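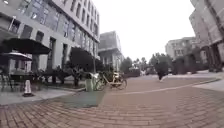

I've spent most of January comparing cameras for the Duvside delivery robot, and I promised Thaís Trindade I'd write it up for the newsletter before she had to ask a third time, so here goes!

We've got two on trial. The Trirkia is the wide one, and you get an awful lot of street for your money - office blocks, bikes, a bin, anyone walking across, all in a single view. The price is the bending. Tall buildings bow in at the sides and the rows of bricks curve near the bottom corners, so the controller has to straighten everything before it can judge a distance. The Mendonça is much narrower and gives lovely straight edges, but on its own it misses people coming in from the side until they're rather close (I didn't enjoy that run).

I went through 3,634 saved pictures from the Hultcombe routes and picked out 185 awkward ones: low kerbs, café umbrellas, traffic cones, paving that changes colour for no good reason. Dark patches are the real nuisance. Both cameras had the controller slowing down for shadows, though the Trirkia did it less once I'd turned the contrast down.

Straightening costs us 4 milliseconds a picture, and I can live with that. I'm leaning towards the wide one, with the Mendonça kept for the loading bay, where straight lines matter more. Thaís would like five more runs after dark before we order anything, and she's probably right. If you fancy walking along behind the robot one evening, come and find me - bring gloves.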